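Speaker notes — "The Black Bag Problem: Small Storage for People With Too Many Small Things"
Ivport community evening, June. Slot is 7 p.m., please start on time even if the coffee line is long.

Slide 1: Welcome

Say hello, thank everybody for coming out on such a nice evening, and let them settle. Mention that the chairs at the back are the comfortable ones. Then the question I like to begin with: who has a drawer at home with a bag in it, and inside that bag another bag? Wait for the hands. There are always more hands than people expect, and it warms up the room.

Tell the Jirlow story if there's time. I moved there with two suitcases and left with a whole van, and a good part of that van was soft black pouches, sleeves, and wraps that had come with something or other. I couldn't bring myself to throw a single one out.

Slide 2: Know your cloth

Slow down here, it's the part people write down. Before you fold anything or put anything into it, pick up an edge and look at it properly, close to a window or under a lamp. Dark cloth shows every bit of lint — you'll see it the moment the light comes across it sideways. Look at the weave too, and at how the edge wants to roll. A thick, slightly fuzzy cloth makes a fat, round fold and takes up far more of the shelf than you'd think when you see it lying flat.

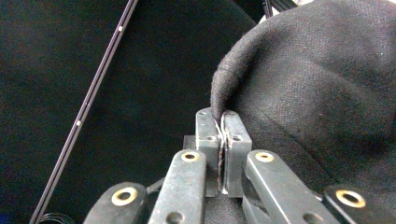
Black cloth held at a folded edge, with a few pale specks of lint on it.

Pass the fabric swatches around now, starting on the left. Remind people that a lint roller does a lovely job on this sort of thing, and that a strip of tape around your fingers does nearly as well. Someone will ask about washing. Check the label, and if there isn't one, try a damp cloth on a hidden corner first.

Slide 3: Soft things and stiff things

My big belief, and I'll happily talk to anyone about it afterward, is that soft things and stiff things want to be stored differently. A pouch will squash into whatever space you give it. A clear acrylic holder won't, and it scratches if you let it rub around with keys and coins. So clear the table first and put the stiff piece down flat where you can see it. Then bring the cloth over and compare the two before deciding what lives with what.

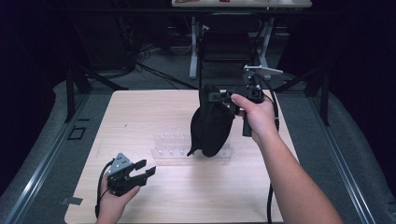
Black cloth over the clear notched holder, on a pale wooden tabletop.

(Pause for the laugh about my own table at home, which has not been that bare in years.)

Talk about the Sola shelf, the narrow one by my front door, and how everything on it gets a trial month. If I haven't reached for a thing by then, it goes in the Usman box in the hall closet, and the box goes to the swap shelf when it's full. I do allow myself to rescue one thing — I'm only human!

Slide 4: Try it together

Ask everyone to take out one soft item they brought and trade with a neighbor. Give them a few minutes and walk around. Don't hurry the quiet tables, they usually have the best questions.

Swatches back in the basket by the door, please. Then questions.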